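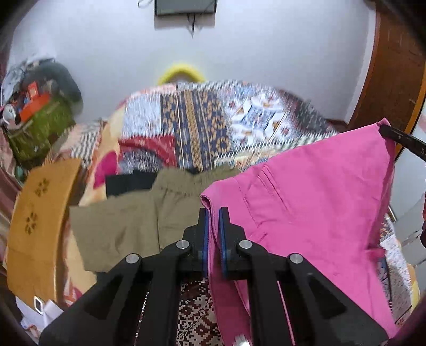 Acceptance rules for cloth folding episodes, hand-held gripper: draft 2, comments wanted

Forum: Manipulation data / Collection practice
17 replies, showing first page

r_marty
Posted 9:12 am

Draft 2 of the collection rules for garment folding follows. It covers hand-held two-finger grippers with a wrist camera, used in homes. Fixed arms have their own sheet. Changes from draft 1 are in sections 2 and 4.

1. Before recording
1.1 Wipe the lens and both finger pads. Dry cloth only.
1.2 Open and close the gripper fully, six times, and check the logged width against the travel stops.
1.3 Leave the room as it is. Do not clear the bed, change the bedspread or move things off the floor unless they are a trip hazard.
1.4 Remove or cover documents with names, screens that are on, and family photos.

2. Grasping
2.1 Grasp a folded edge or a hem. Do not grasp a single layer in the middle of a panel.
2.2 Both pads must be on the cloth before any lift.
2.3 Hold the closed position for a visible pause before moving. Draft 1 gave no requirement.
2.4 No bare hand in the work area between first grasp and final release.

3. Motion
3.1 Keep the garment in view through the whole fold.
3.2 When changing garments, slow down. Fast wrist turns smear the background and tracking drifts.

4. Rejection
4.1 Reject if tracking is lost at any point.
4.2 Reject if a finger or hand touches the garment.
4.3 A dropped garment is not a reason to reject if the operator re-grasps and finishes. Tag it "regrasp".
4.4 Reject any session in which more than 30 percent of episodes are tagged "regrasp". Review the operator's pads and technique before the next session.

Comments by the end of May please.

Régis Marty

tolstack
Posted 9:40 am

1.2 is fine but write down the tolerance. "Check against the travel stops" means something different to every operator. We fail the tool if the closed reading is off by more than the compressed thickness of one pad.

r_marty
Posted 9:51 am

Agreed. Will add as 1.2a.

hemline_ops
Posted 10:25 am

Disagree with 4.4. The regrasp rate depends on the garment. Thin synthetics slide, heavy cotton doesn't. An operator who draws a pile of leggings will go over 30 percent through no fault of their own, and you throw away the episodes that are hardest to get. Set the limit per garment class or drop it.

kboudreau_qa
Posted 10:47 am

Keep 4.4. At Kurkier we ran without a limit for one collection round. Operators stopped caring about the first grasp because a second one was free. Reviewers flagged it after 70 sessions and all of them had to be looked at again.

hemline_ops
Posted 10:58 am

That is an argument for faster review. It says nothing about 30.

kboudreau_qa
Posted 11:06 am

The number is open to discussion. Having one isn't, as far as I'm concerned.

padwear
Posted 11:30 am

Two points on section 2.

2.1 needs an exception for waistbands. On elastic shorts the band is the most reliable place to take hold, and it is neither a hem nor a folded edge unless you read it generously.

2.3 "visible pause" can't be checked by script. Give a frame count. We use 6 frames with the width signal flat. Any shorter and the segmentation tool can't find the grasp.

r_marty
Posted 11:44 am

Waistband exception accepted. I'll put 6 frames in 2.3. Does your flatness test allow for cloth settling between the pads? Thick seams creep.

padwear
Posted 11:52 am

Yes, we filter first. On side seams and pocket seams the width still moves a little after closing. I'll send the filter settings by message.

oskar_t
Posted 12:20 pm

Where does 2.4 leave two-gripper work? If the left tool holds the cloth up and the right one folds, is a release by one of them the "final release"?

r_marty
Posted 12:33 pm

No. Final release is when the last tool lets go. The wording assumes one tool, so I'll rewrite it.

tolstack
Posted 12:41 pm

While you are in there, require both tools to be started from the same clock sync. We have had pairs where the offset made the handover useless and it wasn't noticed until training.

linenroom
Posted 1:15 pm

1.3 contradicts 1.4. Moving a photo is changing the room. Our reviewers at Cistel reject for "staged background" and would reject for this too.

kboudreau_qa
Posted 1:27 pm

Privacy comes first. Put 1.4 ahead of 1.3 and start 1.3 with "After that". Your reviewers need a note saying a removed photo isn't staging.

linenroom
Posted 1:34 pm

Reordering works for me. I'd also state that the home's own textiles stay. We had a contractor who laid a plain gray sheet on every bed because the mask quality looked better. The policy then failed on patterned covers, where the garment edge is hard to separate from the background.

hemline_ops
Posted 1:49 pm

Seconded. Patterned covers stay.

Back to 4.4. Proposal: keep 30 percent for woven cotton and denim, log the rate without a limit for everything else, revisit when there is enough data to set the others.

kboudreau_qa
Posted 2:05 pm

I would accept that for one round only, with the review date written into the rule. Otherwise it stays "temporary" for good.

r_marty
Posted 2:18 pm

Going into draft 3 in that form, marked open. Also going in: 1.2a, the swap of 1.3 and 1.4, the waistband exception, the frame count, the two-tool wording and clock sync. Anyone with regrasp rates by fabric, please post them in this thread with the pad type.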